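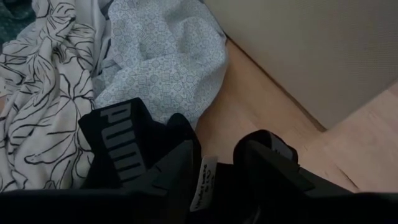

Speaker notes: Shrinkage, care labels and why the two disagree
Hokska textile evening, Fri 22 November
Jaanus Šimkus

Slot is short. Skip slide 8 if the previous speaker overruns.

Slide 1. Title
Name, then straight in. Scope is domestic laundering of woven and knitted cotton, with a word on polyester at the end. No wool, no dry cleaning. If asked about wool, refer to the January session.

Slide 2. Three things called shrinkage
Relaxation shrinkage: yarns were held under tension in weaving and finishing, and water lets them go back. Most of it happens in the first wash.
Consolidation: further closing up of a knit under agitation, mostly in the tumble dryer.
Felting: wool only, named here so that people stop using the word for T-shirts.
Define warp and weft for the non-weavers. Warp usually moves more, having been pulled harder on the loom.

Slide 3. How it is measured
Condition the specimen, mark it flat, wash, dry, condition again, measure. Change is given as a percentage of the original length, minus sign for shrinkage.
Stress the conditioning step. Cotton holds more water in a humid room and its dimensions move with it. Two labs that skip conditioning will argue for a month over nothing.
Marks go well in from the hem. A sewn hem puckers and the reading is then of the thread as much as the cloth.

Slide 4. What the label says
The number in the tub is a maximum temperature. It does not promise that the garment keeps its size at that temperature. One bar under the tub means reduced mechanical action, two bars means much reduced. Most people read the number and ignore the bars. For a loose knit the bars matter more.
Pause here for the tumble dry symbols. One dot low, two dots normal. Ask how many in the room knew that. Do not wait long.

Slide 5. The Dumik shirting
Plain weave cotton, bought as sanforised. Nine wash cycles, line dried. Nearly all of the warp change came in cycle one, after which the plot is flat within our reading error.
Someone will ask why the weft grew slightly in cycle 2. Pegging. The pieces were hung by one edge while heavy with water. We changed to flat drying for the next batch and the effect went away.
The axis label on this slide is wrong in the handout. It should read per cent, not millimetres.

Slide 6. The Stankevičius jersey
Single jersey, tumble dried. Quite a different curve: a large first step, then a slow creep that had not settled when we stopped. Width and length go in opposite directions at first. Show the two lines separately, then together.
Spirality: the side seams walk round towards the front. This is twist in the yarn and has little to do with wash temperature. Pass the sample round — and get it back this time.

Slide 7. Load and agitation
An overfilled drum gives less fall, so less mechanical action, and also a poor rinse. An underfilled drum drops the fabric harder. We ran the same jersey at both extremes and the half-empty drum shrank it more.
The Mornix logger went through with the load. Its water temperature ran below the dial setting for most of the main wash. One machine only, so do not generalise.

Slide 8. Polyester and blends
Heat set at the mill, so stable below its setting temperature. Creases put in by a hot wash and a fast cold spin can be hard to remove. Blends follow the cotton more closely than people expect. Optional.

Slide 9. What to put on the label
Test at the labelled temperature with the labelled drying method, both together. Report warp and weft separately. State the number of cycles. If the garment is a knit, give the figure after tumble drying even where the label advises against it, as the customer will do it anyway.

Questions
Softener: affects handle and absorbency, small effect on dimensions in our tests.
Vinegar to fix dye: no.
Stretching it back: works on jersey while damp, until the next wash.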